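Section 4: Comparing two hands on the Skuvmont wrist mount
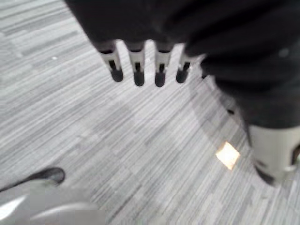 Can I leave the fabric cover on during the comparison?
Leave it on for both hands or take it off for both – the settings in this section work either way.

1. Power down the arm and fit the first hand. Tighten the collar by hand, then a quarter turn with the key.
2. Point the fingers at the floor with nothing under them.
3. Open Tudero and load profile 275.
4. Set the grip limit to 38 and the cycle time to 2000 ms.
5. Run Open/Close five times. Watch the wrist camera view and note any finger that lags.
6. Save the log under the hand's serial number.
7. Power down, swap hands and repeat steps 2 to 6.

Note: A soft wrist camera view up close does not affect the log. Do not refocus between hands.

Caution: Keep your own fingers clear of the thumb. It closes last and does not stop on contact in this profile.

If Tudero shows error 822, reseat the collar connector and start again from step 3.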